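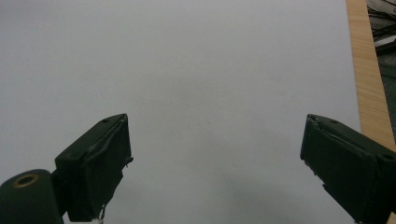
Our workroom in Sawatzky had one problem for many years, and the problem was the work surfaces. We clean and sort small household things there before they go to the shop shelf: brushes, sponges, dog toys, combs, soap dishes, everything that fits in one hand. The old surfaces were brown and full of scratches, and a crumb or a grain of sand could hide on them for weeks. In August we finally changed to pale surfaces, and now a single dark speck in the middle of a white area is enough to send somebody for the cloth. I must say that I like this very much, although it makes more work for us.

This page is about the new workroom. It is not complete, we will add more when the shelves are painted. I wrote the lines myself and I ask the reader to be patient with my English.

The white. We took a matte white and not a shiny one. On a shiny surface the lamp makes a bright spot, and after two hours the eyes are tired. On the matte one you get only soft shadows from your own hands and tools, and you learn quickly to work with them. The white gets dirty fast, of course. We wipe it with warm water and a little Mollik soap, then with a dry cloth. Please do not use the powder cleaner that stands under the sink. It is for the floor, and it leaves fine lines that catch every dirt afterwards.

We tested the white for 26 working days before we decided to keep it. During this time we had only one stain which did not want to go away, from black tea. Tea is now allowed only at the window, and the rule is for all of us, also for the person who writes this page.

The blue. The second kind of surface is a light blue with a border of light wood. Here we put the white and gray things, which are difficult to see on a white ground. A sponge or a small bone for a dog is very clear on the blue, you find it with one look and you see its shape better, also the rounded ends and the small holes. For dark things it makes no difference, they can go on any table.
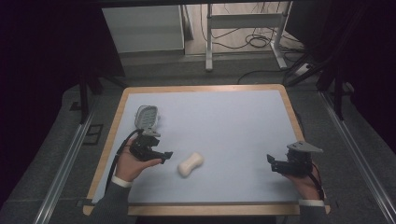 We also have the rule that only a few pieces lie on the blue at one time. In the old room we put the whole box out, and then we pushed the things from left to right and back again, and in the end the clean ones were lying among the dirty ones. Now the box stays next to the table and we take out what we need. It looks slow when you see it for the first time. But in the first month we sorted 374 pieces this way and we had to repeat almost none of them, so I think the slow way is good enough.

Brushes get the most attention. If the top has slots or small openings, old soap sits inside and becomes hard. We put such a brush in warm water overnight, and in the morning we go through the openings with a wooden stick. Metal needles are too sharp for this, we have ruined two good Heritance brushes with a needle and we still feel sorry for them. Sponges are easier: if a sponge smells after washing, it goes away, without discussion.

The floor is gray carpet. Several visitors have asked us why carpet in a workroom, and the answer is that it was already there and it is in good condition. It has one real advantage, a piece that falls down does not break and does not roll far. The disadvantage is the cleaning, which takes us most of Friday morning.

The tables came from Flivberg, used, from a school that closed. The wood at the border had some dents and I sanded them by hand and put oil on it two times. The oil needs a full day before you can lean on it with your sleeves. I did not wait a full day, and I have a shirt that remembers it.

The room is open for visitors on Friday from two o'clock in the afternoon. Please ring at the side door, the front one sticks. If you bring things for us, bring them dry and in a paper bag, and write on the bag what is inside. Next we will show here the shelves and the new place for the drying racks, when they are ready.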